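9th December
Posted by Lavanya Panicker to the Listuna players and testers list

Hello all,

I've been putting off a proper answer to the thread on comfort settings in Trondarmont, so this covers several messages at once. I'll quote the one that set it off and then go through it.

> The new build makes me sick on the ferry level and nowhere else. I have played
> the whole of the first chapter with smooth turning and never had a problem. On
> the ferry I last maybe two laps of the deck and then have to take the headset
> off. I tried the vignette at full strength and it made no difference. Is the
> deck moving, or is it the water? If it's the deck, can we please have a way to
> switch that off? I don't want to skip the level because the letters from the
> engineer are in there.

It's both. In the September build the deck was fixed and only the water moved. A few people said the ferry felt like a parking lot, and they were right, so we gave the deck a slow roll. The roll is small, 2 degrees at the most, but your real floor isn't moving, and some people notice that a lot more than they notice turning or walking. The vignette doesn't help because it's tied to the stick. If you stand still, it opens all the way, and the deck goes on rolling. I consider that a bug and I've logged it as 412.

There are two possible fixes. The first is a plain switch in the comfort menu called "steady floors," which would lock the deck and put the motion into the hanging lamps, the ropes and the horizon line outside the windows. The second is to keep the roll and let the vignette follow any movement of the floor. Zeststead, who are doing the port, prefer the second because it needs no new lamp animation. I prefer the first. I've had the second one running here for a week and I find a vignette that opens and closes by itself distracting, especially when reading the letters.

The lamps already have physics on them, so the extra work is mostly in the ropes. I'd like to hear from people who get sick easily before we settle it. If you never get sick in VR your opinion is welcome too, but please say so in your message so I can sort the answers. 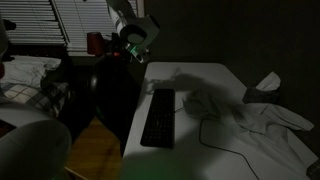 Jireš wrote to me off the list and is fine with my passing it on: he would take the steady floor without a second thought, but he wants it offered when the level loads, since he never opens the comfort menu and didn't know we had a vignette until this thread. He also said that playing seated made the ferry worse for him, which I hadn't heard before.

I hadn't thought about the loading prompt and I think he's right. We already stop the player at the gangway to hand over the ticket. The question can go there, once, with the answer saved to the profile. It would need translating, but it's one line.

On seated play, I checked, and there is a second problem. When you play seated we raise the camera to standing height, and the roll is calculated from the raised position. That means the view swings sideways more than it should. It's a simple mistake on my side and it will be fixed in the next build whatever we decide about the floors.

Some smaller items from the same thread:

Snap turning at 30 degrees is still the default. The slider will go up to 90 for those who asked.

The pause menu appearing behind you after a recenter is fixed.

Left-handed players can't pull the bell cord on the upper deck without crossing their arms. I moved the cord and then found that it went through the railing, so it's back where it was for now. Suggestions are welcome — the bell has to stay within sight of the wheelhouse because of what happens later.

The save made at the end of chapter one in build 29 doesn't load in the current build. There's no way to convert it. If you kept the older build installed you can finish there, otherwise use the chapter select, which gives you the ticket and the lantern but not the letters you had collected.

If you write in about the ferry, please include the headset you use, whether you were sitting or standing, and your turning setting. A log file isn't needed for this one.

Lavanya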